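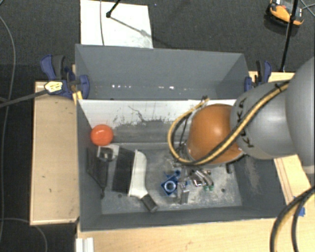 Right, a few people asked what happened with our bin picking cell last month, and I keep giving half the story in replies, so I'm going to sit down with a cup of tea and do it properly. It's a long one, sorry. No one was hurt and nothing caught fire, I'll say that first.

Bit of background. We're a small lab at Unmont and the job is simple to say and hard to do: the arm takes mixed objects out of one bin and puts them into the one next door, then we swap things about and it does it all again, for hours. Hard things, round things, shiny things, things with awkward handles. The KUKA has been a lovely, patient machine through all of it and I want to be clear from the start that it comes out of this rather better than I do.

The fault, as we first met it, was a stop. The arm would go down towards the bin, get partway, and halt with a torque error on one of the wrist joints. Clear the error, drive it up by hand, start again, and it would run beautifully for the rest of the morning. Then it would do it again after lunch.

Now, if you've worked with an arm that can feel what it's pushing against, you'll know the first thing everybody says is "it touched something". And fair enough! Bins have walls. Our front one has the scuffs to prove that bins lead a hard life. So we spent two whole days convinced that it was clipping the side on the way in.

We moved the approach higher. We made the "keep out" walls in the planner thicker. We checked the clamps on the bins, because if a bin creeps sideways by a finger's width the software has no idea and will cheerfully drive into the new position of the wall. The clamps were fine. I gave them an extra squeeze anyway, as you do.

It stopped 3 times the next day.

At this point I did the thing I'm least proud of, so here it is in full. There's a setting for how much unexpected force the arm will put up with before it gives in. I turned it up. Only a little, and only at reduced speed, and I told myself it was a test. The stops went away and I went home very pleased.

I should have known better, and I did know better, and I did it all the same because I wanted the run finished by the end of January. The arm had been telling us something perfectly true and I had asked it to speak up less. If you take one thing from this thread, please let it be that one. A nuisance stop is still a stop and it has a cause somewhere.

What it was telling us was cable. The bundle that runs along the outside of the arm has to have some slack in it so the wrist can turn, and the slack stands out from the arm in a loop. You want that loop. Too tight and every big rotation tugs at the connectors. Too generous and it goes wandering about looking for something to catch on.

Ours had become generous in one place and mean in another. One of the ties had slipped along. I'd guess it went a tiny bit with every cycle, though I never saw it move and couldn't swear to it. So there was plenty of cable further up doing nothing useful, and hardly any left where the wrist needed it.

For most grasps this made no difference at all. But if an object was lying at a particular angle over towards the one wall, the planner would choose to spin the last joint nearly all the way round to get at it, and the cable would come up tight before the joint got there. The arm felt the pull, couldn't explain it, and stopped. Exactly as it should!

And with the limit turned up, of course, it didn't stop. It just pulled harder.

We found out at 2 in the afternoon, when the gripper dropped off the network in the middle of a move. It had hold of a ball at the time. The fingers stayed as they were, the arm carried on to the second bin, and then it sat above it waiting for an answer from a gripper that couldn't hear it any more. The timeout we'd set was 15 seconds, which feels like a very long time when you are standing there with your hand over the stop button.

I pressed it. Then we locked the cell off, took the power down and had a proper look, and the strain relief on the gripper connector had started to come away. The wire inside was holding on by not very much. I felt quite sick, to be truthful. It was a cheap part, and nobody had been inside the fence, but I'd been the one who turned the number up.

A word on the software, because it had a share in this as well. We log everything through Kotian, and the torque readings were all sitting there from day one. When I finally plotted them against the angle of the wrist, instead of against where the arm was over the bin, the stops lined up in a neat little column. I'd been looking at position because I'd already decided it was the wall. The picture only took me ten minutes to make and I could have made it on the first morning.

So, what we changed.

The force limit went back to where it had been, and it now lives in a file that needs a second person to agree before it changes. That includes me. Especially me, I'd say.

The planner isn't allowed to use the full turn of the last joint any longer. We lose a few grasps in the corners and I don't miss them.

The cable was replaced and dressed again from scratch, with a paint mark on the bundle beside each tie. If the mark and the tie have parted company, we stop and sort it out before running. It's a bit of the morning check now, along with the clamps and the emergency stop, and it takes less time than the kettle.

The gripper timeout is down to 3 seconds, and if the gripper goes quiet during a move the arm stops where it is, gently. The old behaviour was to finish the move and then wait. I can't remember who chose that and I have a horrible suspicion I could find out by looking at the history, so I haven't.

We also did a slow run with an empty gripper through the widest wrist positions the planner can pick, with one of us watching nothing but the cable from outside the fence. I'd recommend that to anyone with an outside cable run, whatever make of arm you have. You learn an awful lot about where your loop goes when you aren't looking at the objects.

Someone asked whether we'd looked at one of those sprung cable guides that pulls the slack back for you. We have! There's a Gisix one on the shelf which was bought for another arm and doesn't fit this one without a bracket, and the bracket is on my list. It's been on my list for a bit.

And yes, the ball was fine. It went back in the bin and the arm picked it up again on the next run, first go.

If you've got your own cable stories please do add them underneath, I'd love to read them and I'd feel in better company. I'll post the plot of torque against wrist angle once I've tidied up the labels.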